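4.2 Grasp trials on the shared table

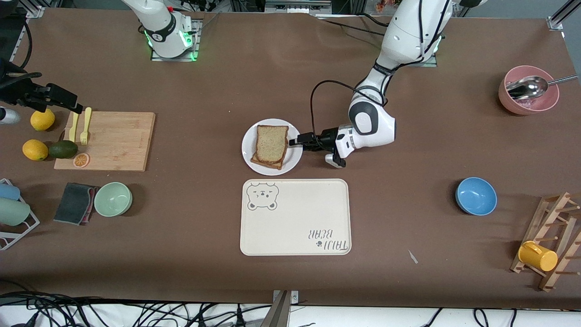
Figure 2. Table layout for the comparison, with both arms mounted at the far edge.

The comparison between the Watine and Lonemel grippers was carried out on one table, with one arm model and one controller, so that the finger design was the only part of the hardware that changed between blocks. Both products are parallel grippers with a single driven axis, and both accept position and force commands over the same serial line. We chose a kitchen layout over the usual set of machined blocks for two reasons. Household objects differ widely in stiffness and rim shape, and earlier work in our group (Messina and Barbieri) had found that results on blocks said little about results on crockery. The layout in Figure 2 contains several of the cases that matter here: a flat plate carrying two stacked slices of bread, open bowls on both sides of the table, cups lying on their sides in the racks, and a fork and knife in yellow plastic resting on a cutting board. The plate is the hardest of these for a parallel gripper that approaches from the side, as the left arm does in the figure, where the fingers point at the rim and have very little height to work with between the rim and the table.

Each trial was divided into approach, closure, lift and release. The approach pose was taught by hand once per object and then replayed with a small random offset in the plane of the table. Closure was stopped either by the motor current limit or by a timeout. A lift counted as complete if the object cleared the table and was still held when the arm reached its upper waypoint. Release was scored separately, since a gripper that holds well may still drag the object when it opens. The operator scored each phase by eye, and Barbieri repeated the scoring from the recorded video without access to the first set of marks. The two sets of marks were compared before any analysis, and trials on which they differed were viewed again by both scorers together.

We ran 20 trials per object and gripper. Objects were put back by hand between trials against faint pencil marks, which were redrawn when they wore off. The order of the objects was shuffled within each block, and the order of the grippers was swapped at the halfway point to reduce any effect of operator practice. The controller sampled finger position, commanded force and motor current throughout, with each trial cut or padded to 2,000 samples before analysis. Padding was applied only at the end of the release phase and did not touch the samples used for detecting slip.

The Watine fingers closed more evenly. Their current trace rose in a single step at contact and stayed flat during the lift, which made the slip threshold easy to set. The Lonemel fingers have more play at the base. On rigid rims the trace showed a first rise when one finger touched, a short plateau while the other caught up, and then a second rise. Our first threshold read the plateau as a lost grasp and aborted a number of good lifts. These trials were discarded and repeated after the threshold had been moved, and the revised value was then used for both grippers.

The same play was useful on the plate. When the approach was slightly too low, the Lonemel fingers gave way at the base and slid over the rim, whereas the Watine fingers pushed the plate sideways. The bread then shifted on some runs, and the upper slice had to be set back by hand. We had expected the stiffer gripper to do better here, and it did so only when the height error was small. On the cutlery the ranking was reversed: the thin handles need both fingers to arrive together, and the Watine gripper was more dependable over the whole range of offsets. No clear difference was found on the bowls – both grippers took them by the rim and both held them.

Cable routing had a larger effect than planned. The gripper cable leaves the wrist in a loop and returns towards the tool end. With a short loop, the cable pulled on the wrist near the end of its rotation and added a steady error to the force estimate. Lengthening the loop removed the error but brought the cable close to the objects in low poses. We settled on the longer loop and added a waypoint that turns the wrist away from the table before each descent. This change was made before the trials reported here and applies equally to both grippers.

The controller itself was not varied in this section. A short check with the Kouris controller, made in November at the Trerncombe laboratory, gave the same ranking on the plate and the cutlery, but its current signal is filtered before it reaches the user and the double rise described above could not be seen. The slip threshold would therefore need to be set by another method on that hardware. We return to this point in Section 5, where the two controllers are compared under matched filtering.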